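Section 4: Setting Up the Kulton Kart Timing Loop

Applies to club and hire tracks using the Kulton decoder with Dirna transponders.

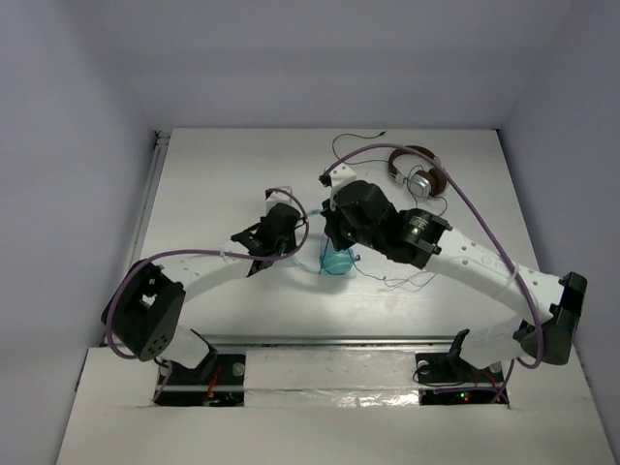 Joelle Yammine asks that crews read the caution on loop tension before cutting any slot in the track surface. At her circuit the loop wire went in too tight, broke in the first cold week, and the slot had to be opened again for the whole width of the main straight.

4.1 Before you start

You will need the decoder, the loop wire, the coaxial lead, the junction box, slot sealant and one charged transponder. Close the track to all karts, including the hire fleet, and put a marshal at pit exit.

Choose the loop position first. The loop does not have to sit exactly under the painted finish line, but the race director will have to explain any gap to drivers who lose a place in a photo finish. Keep the loop away from:

- the braking zone for the first corner
- steel drain covers and buried power cables
- advertising gantries with lit panels
- any other timing loop, including an old one that was never removed

CAUTION: Do not lay the loop across a joint between two layers of asphalt. The surface moves at the joint and will cut the wire.

4.2 Laying the loop

1. Mark two parallel lines across the full width of the track. Carry both lines past the white edge lines so that a kart running wide is still counted.

2. Cut a slot along each line. Use the depth printed on the wire packaging.

3. Blow the slots clean and let them dry completely. Sealant will not hold in a damp slot.

4. Feed the wire into the first slot, turn at the far side, and bring it back along the second slot. Leave a little slack at each corner.

5. Twist the two free ends together from the edge of the track to the junction box.

6. Test the loop before sealing (see 4.3). Once the test is good, fill the slots level with the track surface. Karts sit low, and a raised bead of sealant will be felt by every driver.

NOTE: Rental tracks with a removable indoor surface may tape the loop under the floor panels. Follow the same spacing.

4.3 Connecting the decoder

1. Run the coaxial lead from the junction box to the timing room. The lead supplied is 100 feet long. Do not coil extra length beside the decoder.

2. Plug the lead into the port marked LOOP. The port marked AUX is for a start light signal only.

3. Switch on the decoder and wait for the status light to turn green. This takes around 3 minutes on first use.

4. Read the background noise figure on the display. If it changes by itself with no karts on track, look for a power cable close to the lead.

5. Carry the charged transponder across the loop at walking pace, holding it at kart floor height. The decoder should beep once per crossing. Repeat at the left edge, the center and the right edge.

If the decoder shows code 605, the loop circuit is open. Check the junction box first, then the twisted section. If both are good, the wire is broken in the slot and must be replaced. A spliced loop will give missed laps.

4.4 Fitting transponders

Mount each transponder upright on the back of the seat, with a clear view down to the track. Carbon floor trays and steel brackets block the signal. Use the same height on every kart in a class, or the timing will favor the kart with the more forward mounting in a close finish.

Enter the transponder number against the kart number in the entry list, not against the driver. Hire fleets swap drivers all day. For club racing, where drivers own their transponders, use the Owner option in the entry screen.

CAUTION: Remove transponders before pressure washing. The case resists rain but water forced past the charging contacts will ruin the battery.

4.5 First session check

Run one untimed session before using the system for results. Have a second person keep a hand lap chart and compare it with the printout. If a single kart drops laps, check its mounting and battery. If several karts drop laps in the same place in the order, they are likely crossing side by side, and the loop spacing should be measured again.

Save the session under Tests so that it does not count toward lap records. Championship setup and grid printing are covered in Section 5.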